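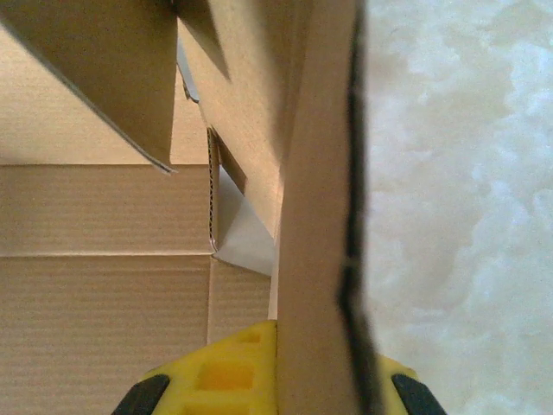 Engelbert Mösli meinte nach dem Abpfiff, so ein Spiel dürfe man zu Hause gar nicht verlieren, nicht nach einer solchen ersten Halbzeit. Ich stand neben ihm am Geländer und habe nicht widersprochen, obwohl ich es ein wenig anders gesehen habe.

Lesezeit: 3 Minuten

Birkum hat gegen Brornell 2:3 verloren. Zur Pause stand es 2:0, und das war verdient. Tadeo Lucero hatte in der 11. Minute getroffen, nach einem Einwurf von rechts, den die Brornell-Abwehr einfach durchlaufen ließ. Das zweite Tor war ein Kopfball von Ho-yin Yang in der 26. Minute, nach einer Ecke. Yang ist nicht groß, aber er steht bei Ecken fast immer am kurzen Pfosten, und dort wird er gern vergessen. In Pryor hat er im November genau so getroffen.

Danach hätte das dritte Tor fallen müssen. Lucero lief kurz vor der Pause allein auf den Torwart zu, legte sich den Ball zu weit vor, und die Sache war erledigt. Auf der Gegengeraden wurde da noch gesungen.

In der zweiten Halbzeit hat Brornell umgestellt. Der linke Verteidiger rückte bis ins Mittelfeld auf, und Birkum bekam auf dieser Seite keinen Zugriff mehr. Das ging eine ganze Weile gut, weil die Flanken schlecht waren. In der 69. Minute kam dann eine, die gut war, und es stand 2:1. Anstoß, Ballverlust im Mittelkreis, Steilpass, 2:2 in der 70. Minute. Ich hatte mich gerade erst wieder hingesetzt.

Über den Ballverlust wurde auf dem Heimweg viel geredet. Der Pass von Evaristo Bermúdez war schlampig, das stimmt. Er war aber auch der Einzige, der den Ball in dieser Phase überhaupt haben wollte. Die beiden Innenverteidiger haben ihn dreimal hintereinander lang nach vorn geschlagen, und dreimal kam er sofort zurück. Ich würde Bermúdez am nächsten Spieltag wieder aufstellen.

Das 2:3 fiel in der Nachspielzeit durch einen Freistoß aus halblinker Position. Die Mauer stand, der Torwart stand auch, der Ball ging trotzdem zwischen beiden hindurch ins kurze Eck. Für mich war das Foul davor keines. Engelbert sagt, es war eines, und er hatte den besseren Platz.

Was mich mehr beschäftigt als das Ergebnis, sind die Wechsel. Der erste kam direkt nach dem Ausgleich, und zwar Stürmer für Stürmer. Dabei war seit der Pause zu sehen, dass rechts hinten jemand helfen muss. Dace Lill hat sich fast die ganze zweite Halbzeit hinter dem Tor warmgelaufen und kam nicht ins Spiel. Er hätte diese Seite zumachen können, das hat er gegen Brosterel schon einmal gemacht, damals allerdings bei einer Führung mit nur einem Tor.

In der Tabelle ändert sich wenig, wir bleiben im Mittelfeld. Nach unten ist noch Luft, nach oben geht in dieser Saison nichts mehr. Das nächste Spiel ist auswärts in Pryor. Ich fahre mit dem Zug und schreibe danach wieder etwas, falls der Anschluss zurück klappt.

4 Kommentare · 11-mal geteilt

Zuletzt im Blog:
Torlos gegen Brosterel
Warum ich wieder auf der Gegengeraden stehe
Yang und der kurze Pfosten
Auswärts in Pryor: Anfahrt und Stehplätze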